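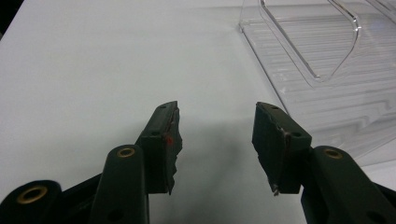 4.2 Where lost things wait

The lost property rules at Flidenham run to 16 pages, and we read every one of them so that others may be spared. They say who may accept an umbrella, which form the umbrella requires, and how long it must be kept before it is given away. They don't say where to put it. In both buildings we studied, this gap had been filled by local habit, and habit had mostly chosen the nearest flat surface.

We drew on the Flidenham log, which holds 2125 entries, and on the shorter one at Ullell, which holds 690. Both are kept in Handix, a records program bought for another purpose and never forgiven for it. Its "location" field accepts any text at all. Staff have answered with "usual place," "other usual place," and, for most of March, a single period.

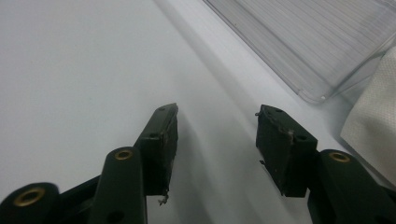

Entries of this kind were coded as unplaced, even when the item was plainly sitting in front of whoever typed the entry. Unplaced items went back to their owners less often than items with a named shelf or box. The gap was widest for gloves, which are small, dark, and usually reported by someone holding the other one. Keys did well wherever they were put, perhaps because a person without keys is willing to look for a long time.

Open storage was the one arrangement that staff in both buildings defended with any warmth. An opaque bin has to be emptied before it can be searched, and we watched a fair amount of emptying. A see-through box (Figure 3) lets the searcher give up sooner - a real benefit, though the log has no field for it.

Figure 3. Clear plastic box, open at the top, with a narrow upright divider near one end.

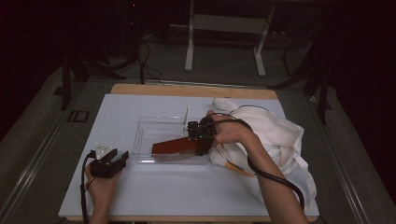
Harries, commenting on a draft of this section, objected that clear boxes mainly help people claim things that were never theirs, and that a scarf on view will find an owner by lunchtime whether it has one or not. We can't rule this out. Neither log records proof of ownership beyond a signature, and several of the signatures are also periods. Section 4.3 takes up disputed claims, most of them about umbrellas.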